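Part 3. Getting the board and the blocks ready

Okay, you've got the trestles up and the pegboard top screwed down (if you haven't, go back to Part 2, I'll wait). Now comes my favorite bit, the play board. I've set up a fair number of these Calteo tables for my own kids and for the Saturday-morning crowd at the toy library, and I still get a kick out of the first time the blocks come out of the bag.

What you need on hand:
The maple board
A sheet of fine sandpaper
The little bottle of Druline board oil
Two lint-free rags
The bag of shape blocks
A strip of non-slip mat, cut to fit

1. Unwrap the board and let it sit flat in the room overnight. I know, I know, you want to start! But the board is glued up from strips, and wood that has come straight in from a cold porch likes to settle before you do anything to it.

2. Run your palm along all the edges, then the corners. If anything catches, give it a few light strokes with the sandpaper, always along the strips and never across them. The corners come square from the shop, and if you have a toddler at chin height you might want to take the points off while you're at it.

3. Wipe off the dust with a dry rag. Then put on a thin coat of oil. Thin! The first one I did stayed sticky for three days because I poured it on like pancake syrup.

CAUTION: Oily rags can heat up and catch fire if you wad them up. Lay them out flat outdoors until they're stiff and dry before they go in the trash.

4. When the oil has dried completely, lay the mat on the pegboard and set the board on top. Press down at each corner. If it rocks, your trestles are uneven, so fix it down there and don't go stuffing cardboard under the wood (been there).

5. Wash the blocks in warm water with a drop of dish soap and towel them dry. They're plastic, so they don't mind. Please keep them out of the dishwasher, though, mine came out looking tired.

6. Put the blocks on the board. I like to push most of them together toward one back corner and leave one out on its own, usually something with a pointed top like a little house. Kids go straight for the loner, and then they start wondering which of the others it belongs with. Leave plenty of bare wood for them to build on. 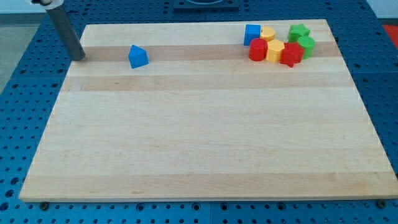
Graziella Messina wrote to me that she does it the other way, with every block spread out and nothing touching, and that her twins sort by color much sooner when they can see all the sides. She also keeps the yellow hexagons back until the second week, as they get mixed up with the cylinders when little hands are in a hurry.

Try both! I've gone over to her way for the under-threes, and I keep the cluster for the older ones, who like pulling things out of a pile.

7. Start with a simple game. Ask for "all the ones that roll," or "everything blue." Then let them boss you around for a while.

NOTE: The blocks in the standard bag are fine on this board, but the big Sorow arches are heavy and will dent the maple if they get dropped. Use the felt side of the mat for those.

Looking after it

Wipe the board with a damp cloth after play and stand it on its long edge to dry. Don't soak it, and don't leave wet blocks sitting on it overnight, or you'll get rings. Small dark marks in the grain are just part of the wood and won't sand out, so leave them be.

Give it a fresh coat of oil when it starts to look chalky. For me that's every December, when the heating has been running for a while. Replacement bottles are order number 681, and one does the board several times over.

Once the blocks are back in their bag, go on to Part 4, where we hang the side bins.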